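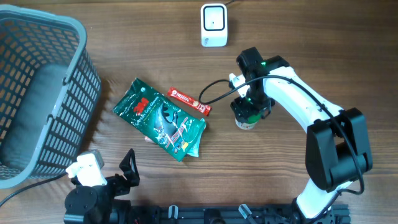 Pre-screening walk-through, Tatmont Cinema, 2nd July, for the Prekidia premiere. Doors in under two hours so this is rough. Foyer first. Ticket desk OK, wobbles a bit, live with it. Phones go in a big grey plastic basket like that one, slotted sides, on the left as people come in, so nobody is reaching across a cable. Any cable at the desk gets taped down before doors.

Fire exits, all four: clear. Rear left was blocked by the Frimpong poster stand, moved it, please dont put it back.

Aisle lights: FAIL, row K out. Spare globes in projection. Recheck before doors.

Seating: 180 in the main house, one seat broken (F12), taped off. Wheelchair spaces clear.

Red carpet: edge lifting near the kerb. Gaffer tape on, wants a proper fix. Fans' side barrier OK, colour tape faded.

Projection: test reel ran fine. Sound a touch loud in the trailer for Cumemley, turned down.

Extinguishers: tags in date, last serviced March. One in the candy bar behind the popcorn boxes, shift the boxes.

First aid kit: low on plasters, no ice packs. Order.

Crowd outside: over 500 expected for the stars' arrival, footpath lane must stay open. Radios chargd, channel 2.

Still open: row K, first aid kit.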